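Home Tickets Knowledge base Downloads Contact Log in
Search tickets Enter keyword or ticket number Go

Meklow Support

Ticket 297
Site: Unnithan, Curstead cell
Subject: Gripper drops out when the wrist turns, then fitting is put down out of place
Priority: normal
Status: closed, one item carried over

Reported by site

The gripper on the Curstead cell stops answering part way through the fittings job. The arm itself carries on, or at least it does not fault straight away. The program asks for the grip state, gets nothing back, waits, and then stops with a gripper communication timeout. If we clear the message and press continue it nearly always picks up again.

It has happened 6 times since the paper was changed. Before that we don't remember it happening at all, but nothing was being written down then.

Second thing, which may or may not be the same fault. After a restart the fittings are being put down off to one side of where they should be. They are still in the right square but closer to the tape than they were. The small ones are worst because they tip over if they come down near the edge of a crease.

We have already tried:
- power off at the controller and back on
- reloading the job from the backup
- swapping to the spare gripper. Same timeout, so we put the original back

We have not touched the taught points.

Support, first reply

Thank you for trying the spare gripper, that saves a lot of time. If both grippers do it then the gripper is unlikely to be at fault and we would look at the cable and the plug at the tool end next.

Please can you tell us:

Which way the wrist is turning when it drops out, and whether it is always the same place in the job.

Whether the cable was taken off the arm when the paper was changed. It often is, because it gets in the way of the roll.

Whether the message on the pendant comes up before or after the arm stops.

Please don't re-teach anything yet. If the points are changed now we lose the chance to see how far out they are.

Site

It is always on the turn out towards the far squares. Never on the near ones. The cable was taken off, yes, and strapped back on again afterwards. The straps went back roughly where they had been but nobody marked them.

The message comes up after the arm has stopped.

The paper is the same brown roll as last time. The tape was put down by hand, by eye, with the old sheet as a guide. It is not very straight.

Support

The tape does not matter to the arm. The job works from the taught points and from the table frame, and the tape is only there so that people can see which square is which. It does matter if anyone has been using the tape to judge whether a fitting has landed correctly. With a sheet that was laid by eye you can get a part that looks out when it isn't.

Please do the following with the speed turned right down, and with someone on the pendant the whole time.

1. Run the arm to the far square where it fails and stop above it.
2. Open the gripper status page and leave it on the screen.
3. Turn the last joint by hand jog, slowly, out and back, and watch the status.
4. Write down the joint reading at the moment the status goes.
5. Do the same again with the cable held slack by hand at the elbow. Use the hold button first, put your hand in, take your hand out, then jog. Do not hold the cable while the arm is moving. If it will not stay slack, use a bit of tape.

Step 5 is the useful one. If the dropout goes away with slack in the cable then it is being pulled.

Site, Tuesday, 10.15

Done. Status goes at about 70 degrees on the last joint, each time we tried it. Going back the other way it returns a little before the same reading.

With the cable taped slack at the elbow we could go all the way round with no dropout.

So it is the cable. The question now is whether it is broken inside or only tight. It is the Drondano cable that came with the cell, the braided one. We have 2 of the older plain ones in the drawer but they are shorter.

Pictures attached.

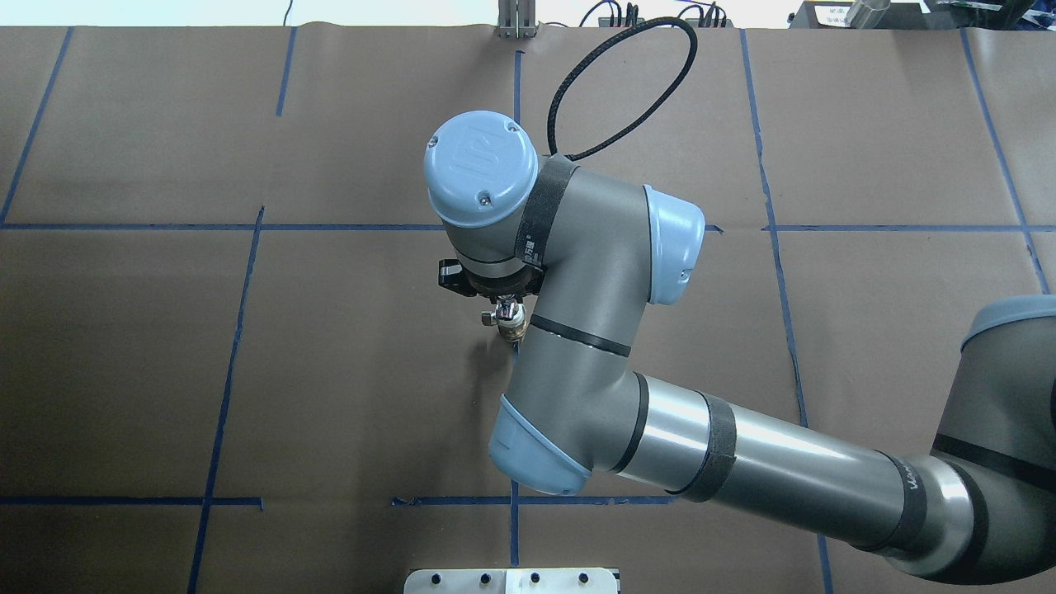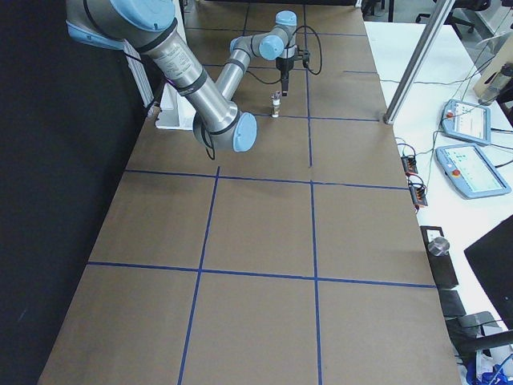
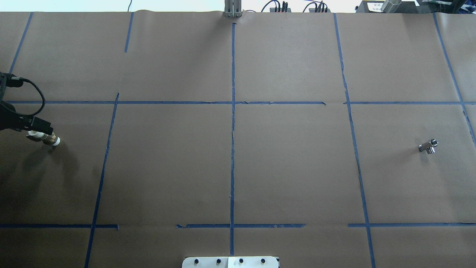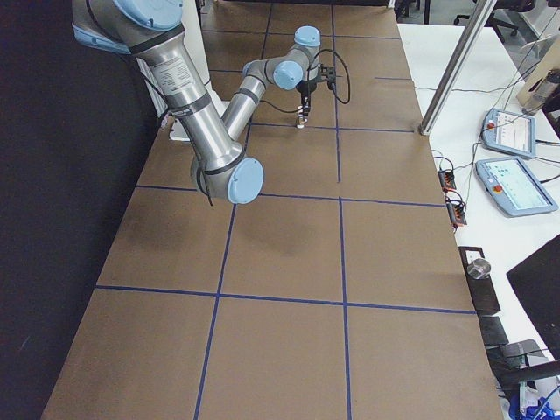

Curstead cell, gripper and its cable over the taped paper.

Support

Thank you, those are clear.

Please don't fit the shorter cables. They would be pulled sooner than the one you have.

Looking at the first picture, the loop above the wrist is tall and there is a strap round the wrist housing where the cable comes down. There seems to be plenty of cable at that end. What we can't tell from a picture is how much is free between the wrist and the elbow. If the strap on the wrist is doing the holding, the loop above it is no help once the last joint turns, as the slack is all on the wrong side.

On the second and fourth, there is cable hanging below the elbow. Please check that none of it can touch the paper or catch a standing part when the arm comes back over the near squares. We would rather see that taken up into the length between elbow and wrist, where it is wanted.

What we suggest, in this order:

- Jog to a middle position with the last joint at zero. All strapping should be done from this position and not from wherever the arm happens to be parked.
- Undo the wrist strap. Leave the ones on the upper arm alone for now.
- Undo the plug at the tool end and look at the pins. Push it home again and make sure the collar is done up. It should not turn any further by hand.
- Feed cable from the elbow towards the wrist.
- Put the wrist strap back loosely enough that the cable can slide under it. You should be able to pull it through with two fingers.
- Jog the last joint to both of its limits in the job and look at the cable at each end. It should never be straight.

Then repeat the status test. If it still goes at the same reading, we will treat the cable as broken and send one.

Site

Plug was not fully home. It was on far enough to work but the collar went round another half turn before it stopped. No bent pins. There was a bit of brown paper dust in the socket and we blew that out.

The wrist strap was very tight. It had left a mark across the braid. The cable underneath feels the same as the rest of it when you run a thumb along, no soft spot.

Strapped again as described. We have put a paint pen mark on the cable at each strap so that it goes back in the same place next time.

Repeated the test on the far square. No dropout at either end. Did it again with a fitting in the gripper and again with the gripper opening and closing while the joint was turning. No dropout.

The loop below the elbow is shorter now and stays clear of the table over the near squares.

Support

Good. Two causes together, by the sound of it, and we can't say which did most of the work. Leave the cable on and keep using it. A cable that has been pinched can fail later on, so if the timeout comes back, at any angle, please reply on this ticket and don't open a new one.

Now the placing. With the job stopped, please fetch the pointer tool and touch the three table frame marks. Use the marks on the plate at the edge of the table and not anything on the paper. Send us the difference between the stored frame and what you read.

Site

Touched all three. The stored frame is right to within what we can read on the pointer. No difference worth typing in.

The height is out, though. The new paper does not lie as flat as the old one and there is a rise in places between the tape lines. When we pressed it down with a hand the gripper had clear air underneath the part at the let-go point, and where it was risen the part was touching before the gripper had finished going down. That is where it gets nudged.

Support

That would do it. It also fits with only the small standing parts tipping. A part lying down would shift a little and you might not notice.

Please do not lower or raise the taught points to suit the paper, as it will be changed again. Take the near edge up, pull the sheet flat from the middle outwards and tape it back down along the outside first. The inside lines can go on last. If you want the squares to match the job, jog to each corner point with the pointer fitted and put a pencil tick there, then tape to the ticks.

The reason it seemed to start after a restart is probably that the job goes back to the first far square each time, and that is where the sheet is worst. Nothing is lost or changed at restart. We compared your backup with the running job and they match.

Site

Paper pulled flat and taped from the outside in. Took most of the afternoon, mainly getting the old tape off without tearing the sheet. It tore anyway in a couple of places and we patched those.

Ran the full job at low speed and then at normal speed. Parts are landing where they used to. One fell over at normal speed and stood up fine on the next run, so we have slowed the let-go for that part only.

No timeout during any of it.

Support, closing note

Cause: gripper cable strapped too tightly at the wrist after the paper change, with the tool plug not fully home. Separate cause for the placing: paper standing up off the table.

Work done on site: plug seated, cable strapped again from the middle position, straps marked, paper laid flat, let-go speed reduced for one part.

Taught points and table frame: not changed.

Carried over: one spare Drondano cable, same length as fitted, to be held at Curstead. Order is with Unnithan to confirm. The older short cables should be labelled or taken out of the drawer.

Site

Short cables taken out of the drawer. Paper change sheet on the wall now has a line for the plug and a line for the strap marks. Fine to close.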